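4. Packets, trays and where things end up

4.1 Why a shallow tray

I'll admit I came to this section with a grudge. My own snack cupboard at home is a heap, and I'd always blamed the cupboard. After a spring of visiting other people's kitchens in Oscombe I started blaming the packets. A tin stays where you put it. A crinkly packet slides, puffs up, leans on its neighbour and then falls out on your foot when you open the door (this happened to me in more than one house, and twice in the same one!).

So for this part of the study we asked a simple thing. If you give a packet a low-sided tray to live in, does it stay put, and do people bother to put it back? We'd already tried deep baskets in Clinberg the year before. People liked the look of them, and then lost things at the bottom. The Güler household found a packet of sesame biscuits in theirs that had been there since before the baby.

A shallow tray seemed the obvious next thing to try. We went for one with ridges moulded into it, the sort of thing you might keep a bar of soap on, and with rounded corners so crumbs could be wiped out with one swipe of a cloth. Pantelis Katsaros thought the ridges would be a nuisance. I thought they'd give the packet something to rest against. We had this argument in the car several times and I won't repeat all of it.
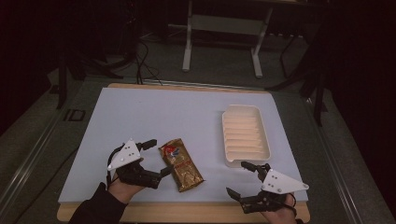 4.2 What counts as "put away"

Deciding this took longer than I'd like to say. A tin is in the cupboard or it isn't, but a packet can be half in a tray and look perfectly happy there, with one end on the ridges and the other poking out over the rim. Is that put away? The people whose kitchens we visited said yes, nearly always. Pantelis said no. I changed my mind about it over lunch and then changed it back.

In the end we settled on three grades. "In" means the whole packet is inside the rim. "On" means it is resting on the tray with some part sticking out. "Near" means it's on the worktop or shelf beside the tray, which people do far more than they think they do. We dropped a fourth grade, "leaning", as the two of us could never agree on it from the same kitchen.

Size matters here, of course. Most of our packets were longer than they were wide, with a crimped seal at the end, and how they fit depends a lot on which way round they're going when they reach the tray. Line the long side of the packet up with the long side of the tray and it drops in nicely. Come at it across the short side and you tend to get an "on". It's the same with a baking dish and a fridge shelf, really.

The rim is the other thing. I'd expected people to lower a packet straight down from above, and plenty did. Others brought it in low from one side, so that it had to clear the edge first, and those are the ones I found interesting. A soft packet gives a bit when it touches the rim. It can fold under itself and end up standing on its own corner, and then you have to let go and have another try. A fresh, puffed-up packet behaves better than a crumpled one in this respect, though it takes up more room once it's there.

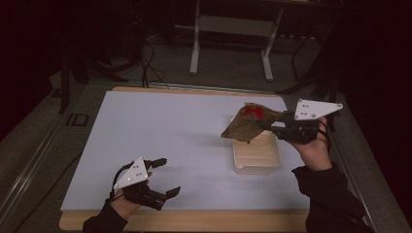

Figure 4. Crumpled packet held just over the left rim of the shallow tray.

4.3 What we logged

Over the whole of June we logged 413 put-aways, of which 300 were graded "in". I was pleased with that, and then less pleased when I looked at the rest and saw how many were "near". A tray on the worktop seems to pull things towards it without quite getting them inside, a bit like a laundry basket in a teenager's bedroom.

The ridges turned out to be neither as bad as Pantelis feared nor as clever as I'd hoped. We only had 5 remarks about them in the diaries, and four of those were about cleaning. The fifth was from a man in Gredilano who said he liked the noise.

I do want to be careful about one point. We tried a single shape of tray, and a taller rim might well turn some of our "on" grades into "in". It might also bring back the lost-biscuit problem. We've left that for the second round of visits, when we'll have two heights side by side in each kitchen and the diary sheets will have a box for crumbs.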